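Progress report to Fragkou: Datetti household electronics sorting and reuse
Reporting period ending 12/2/21
Prepared by the Busumport workshop

1. Summary

Work in this period covered intake and sorting of small household electronics, revision of the tabletop layout, and the first draft of the storage labels. Intake is ahead of plan. Labeling is behind plan by 12 working days, mainly due to a late change in the category list agreed with Flilenis. No change to the budget is requested.

2. Intake and sorting

A total of 114 items were logged. Most are remote controls, small handheld units, chargers and their packaging. Each item receives a number, a category and a condition code (A, B or C). Items coded C go to parts recovery and are not carried forward in the counts below the category level.

The category list was reduced from the version in the previous report. "Remote, infrared" and "remote, other" are now a single category, as the distinction could not be made reliably from the outside of the case. Records entered under the old codes have been converted. Three records had no code at all and were entered again by hand.

Battery compartments are checked at intake. Cells are removed and stored separately. Leaking cells are recorded in the condition notes – this field was optional until now and is required from this period on.

3. Work surface and layout

The earlier gray surface made small dark items hard to find and was the cause of several misplaced battery covers. A yellow mat is now used as the working area on the sorting table. Handling is restricted to the mat. Packages, containers and the laptop used for lookup stay on the strip of table behind it.

Items are placed on the mat one at a time, keys facing up, and returned to the tray before the next is taken. Average handling time per item is around 30 seconds, excluding lookup. Lookup remains the slowest step, particularly for units with worn or missing model markings.
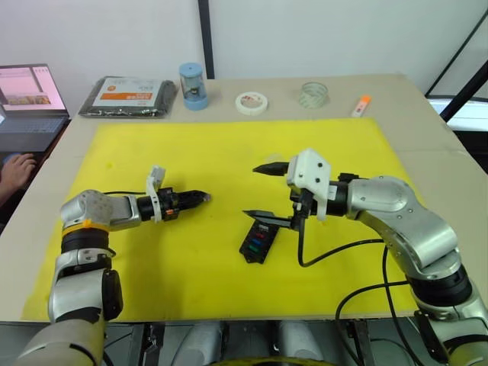 Two points on the layout remain open. The strip behind the mat fills up quickly when packaging is kept with its item, and a shelf above the table is under review. Cable routing at the front edge also needs to be fixed in place before the intake rate is raised.

4. Next period

Complete the labels for all categories and apply them to the storage bins. Clear the backlog of B-coded items awaiting a second check. Submit the revised category list to Flilenis for sign-off by the end of February.

The item register is available to Fragkou on request – the export format is unchanged from the last report.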